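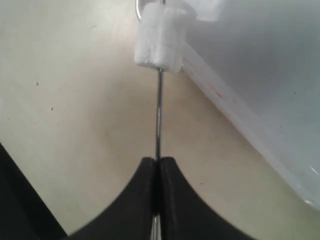 Marshmallow on a metal rod

Minutes — Winter Social Planning, Wornberg Hall
Jan 9, 2026 | By Nadiia Hordiienko
Filed under: Meetings & Minutes

1. Minutes of the last meeting were approved with no changes.

2. Marshmallow table. Metal rods will be used again this year. Agreed to buy 6 bags of marshmallows from Ghumman. The budget for food stands at $233.

3. Room. The beige table stays in front of the gray-white curtain.
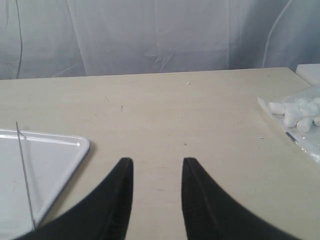 The curtain is creased and will be steamed before the social. The tabletop has scuffs and small marks — Nadiia will try a damp cloth first, and if they stay we will use a paper cover.

4. Tickets. 51 sold so far. Sales stay open until the first week of February.

Next meeting: date to be set by email.

Recent items
Lolance Room Booking Form
Monalis Bake Sale: Minutes
Lost Property List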